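Serell Street, the Bedroom

Photos and words by Ayana Birhane
Posted 10/10/2024
Filed under: Moving house

Home | Albums | Kitchen notes | Letters

Welcome back to the moving album, and thank you to everyone who wrote after the last page went up (I had no idea so many of you had opinions about tea towels!). The kitchen took us most of June and used up more words than any kitchen deserves, so I promised myself the bedroom would be short. You can already see how that is going. It's a small page as far as pictures go, but I've been wanting to write down how this room gets packed while I'm still in the middle of it, before it all blurs together and I start telling people it was easy.

For anyone new, we are leaving the apartment on Serell Street and going out to Plakis, to a house with a proper hallway and a closet you can stand up in. My sister Rana found it. She also found the fault in the boiler, the damp patch behind the bathroom door and the man who fixed both, so if this album were fair it would be half about her. She comes over when she can, and between the two of us the work gets done, with a fair bit of sitting down.

The bedroom

I've always thought of the bedroom as the easy one. There's no oven to pull out and no cupboard full of lids. You look around and think, well, it's a bed and some clothes, we'll be finished by lunch! Then you start lifting things and discover that a bedroom is where everything goes when it has no other place to be. Cables, receipts, pens, a spare this and a spare that, instructions in tiny print for things I gave away years ago. I opened one drawer looking for a safety pin and was still sitting on the floor with it an hour later, reading old birthday cards.

We tried starting with the closet and that was a mistake. Everything that came out needed somewhere to land, and it landed on the floor, and then we couldn't get to the window. So we put it all back in (a low moment, I'll admit) and began again with the bed. We took off the comforter and the pillows, pulled the sheet smooth, and decided that from then on the bed would be our table. It's the biggest flat thing we own, it's a good height for folding, and when your back starts to complain you can lie down on it and say you're thinking.

The rule Rana came up with is that things come to the bed a few at a time, and a thing can't leave the bed until it has been decided about. Keep, give away, throw out. I wanted a fourth choice called "later" and was told no. I've been sneaking a later pile onto the side surfaces all the same, and I'm fairly sure she knows.

Clothes have been the slowest part by a long way. I'm a person who keeps a shirt for what I was doing when I wore it, and so each one has to be held up and talked about. There is a sweater from my first job, which I did not like (the job, I mean, the sweater was lovely), and a coat my mother bought a size too big so that I'd grow into it, when I was thirty-one. Rana is very patient through all this. She folds while I talk, and somewhere around the end of the story she'll hold up the give-away bag and raise her eyebrows.
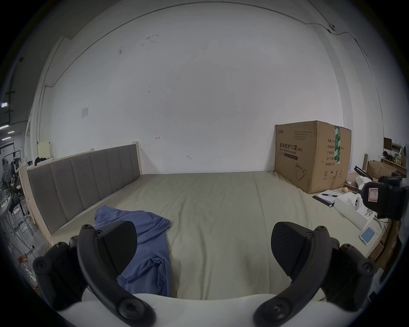
She folds much better than I do, too. Sleeves in, thirds, and then over once more, and what she ends up with looks like something off a shop shelf. Mine come out as a sort of parcel. We agreed early on that she would fold the things that matter and I would roll the rest, and I've grown quite fond of rolling. You can tuck rolled things down the sides of a box where nothing else will go, and they stop the corners from caving in when you stack one on another.

A word about boxes, then, as several of you asked. I bought new ones for the kitchen from a packing shop called Clorer, and they were good strong boxes and I don't regret them, but I couldn't bring myself to do it again for pillowcases. For the bedroom I've been using whatever I could get. If you ask nicely at work, and ask the neighbors, and ask the woman at the pharmacy, you'll end up with more cardboard than you can carry home. The only trouble is that a box that has already had a life comes with its old printing all over it, and you can't go by what it says on the front. I label mine on the top and on one side, with a fat marker, in big letters that can be read from the doorway. Rana writes a list and keeps it on paper as well. I used to tease her about the list, and then I needed the phone charger.

Tape deserves a mention too. Buy more than you think you'll need and then buy another roll. Run it along the seam and a good way down each end, and press it flat with the side of your hand. I've had the bottom drop out of a box of shoes on the stairs, and it's funny now, and it was not funny on the stairs.

A few things I'd tell a friend

Start with a made bed. I mean it! A smooth sheet makes everything on it easier to see, and small things don't wander off into the folds. I lost an earring back on the first try and found it the moment we pulled the sheet tight.

Leave paper and a pen somewhere you can reach without getting up. You'll remember odd things while your hands are busy: call about the water, return the library books, ask whether the Plakis house has curtain rods. (It doesn't. We measured, and then we lost the measurements, and then we measured again.)

Keep one bag that is never packed. Mine has the keys, the papers, my pills, a change of clothes and a bar of chocolate, and it goes wherever I go. Rana calls it the hospital bag, which I don't care for, but it's the right idea.

Go easy on the weight. I know everyone says so, and I know everyone does it wrong the first time, me included. Books at the bottom, just a layer of them, then something soft on top. A box that's comfortable to lift in the morning will feel a good deal less so by evening, when you've carried its relatives down ahead of it.

Don't do the shelf last. I keep putting it off. Shelves look so tidy and finished while they're full, and you forget that every little thing on them has to be picked up and wrapped and found a home. We've been taking a bit off each evening and I still feel as though it fills up again overnight.

And stop for something to eat. We've had some of our nicest meals in this apartment these past weeks, sitting on boxes with our plates on our knees, saying we really should have sat like this more often.

What comes next

The bed itself will be the last thing to go, and I'm a little nervous about it. I was there when it was put together and I remember it as a long afternoon with a certain amount of language. The headboard is the part I'm most careful of. It's gray and padded, the pale wood of the bed frame marks if you so much as look at it, and it's been the nicest thing in this room for as long as I've had it. I plan to wrap the corners in old towels and put every bolt in an envelope and tape the envelope to the wood. My neighbor swears by a bag with a zipper. Either would do, I suppose, as long as it travels with the bed, and not in my coat pocket, where the last set of bolts spent a winter.

After that there's only the sweeping. I've lived here long enough to have a favorite spot in the room at every time of day, and I've been surprised at how much I notice the plain white walls now that we've begun clearing things away. I don't think I'd really looked at them before. I asked Rana if we should paint at the new place and she said to unpack a fork first and then we'd talk.

A few answers to letters while I have you. Yes, the blue mixing bowl made it in one piece. No, I haven't decided about the piano stool, and please don't all write at once. To the reader who asked how I keep the cat out of the boxes, I don't have a cat, but my friend down the hall does, and she leaves one empty box out as an offering and says the others are left alone. I can't promise it works on every cat.

I'd love to hear how you do your own bedrooms. Do you start at the closet, or the bed, or just close the door and do the bathroom? Write to me through the Letters page, and do tell me if you've found a good way to pack hangers, as mine have tied themselves into a knot that I've simply put into a bag whole.

The hallway will be next, if I can find the end of it. It has umbrellas in it, and the big mirror, and a basket of single gloves I've been meaning to match up, so give me a little time with that one.

Ayana

Previous album: The kitchen, from top shelf to bottom drawer
Next album: The hallway (coming soon)
Back to all albums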